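Home | Notebook | Textiles bench | Washing log | Older entries | Search

23/07/2019

Bedding, continued. The red-and-white check sheet is back on the bed after its third wash and I am still finding wrinkles in it. Went over it twice with the flat of the hand, then gave up and called it "relaxed", the word the Postia leaflet uses for anything it can't get flat either.

Shrinkage: 2 cm on the long side, nothing worth writing down on the short side. The checks make this very easy to measure and very hard to ignore. On a plain sheet you can be a bit off square and sleep perfectly well. On this one the stripes tell on you from the doorway. Tucked the foot end 3 times before the lines ran anywhere near parallel to the mattress, and then sat on it to take my shoes off.

Red dye. Still a faint pink in the rinse water. The Sarkard powder claims to hold reds, and I suppose it is holding most of them. Put a white hankie in with the next load and keep it, so we have something to argue over other than memory. The last one went in the bin by accident, or so I'm told.

The magenta piece. Logged in April as "blanket, small", crossed out, logged again as "pillowcase?", and the question mark has been carried forward ever since. I propose we call it the magenta piece and get on with our lives. It has a soft nap that shows every stroke in the wrong direction, so any dark patch should be brushed both ways before it goes down as a stain. I have already treated one shadow with soap this year and don't intend to treat another.

Folding: it won't stay in quarters. In thirds it holds for as long as it takes to walk to the shelf. Rolled is better, but then it doesn't fit the Quansah box, which was bought for 11 flat items by somebody who had only ever met flat items.

Bimaslow sent their rub figures for the napped cloth, good to 1,000 rubs. No mention of what was doing the rubbing. Have asked.

To do:
- hankie test, cold wash, red sheet on its own
- new label for the magenta piece, without the question mark
- find the long ruler (it was behind the radiator last time, look there first)
- soft brush, the old one is shedding worse than the cloth

Leaving the bed made up overnight to see whether the creases at the hem drop out by themselves. The smaller stuff can wait until the ruler turns up.

Last updated: by the bench, after tea

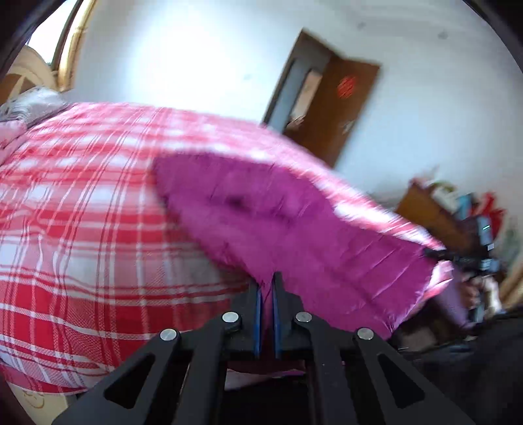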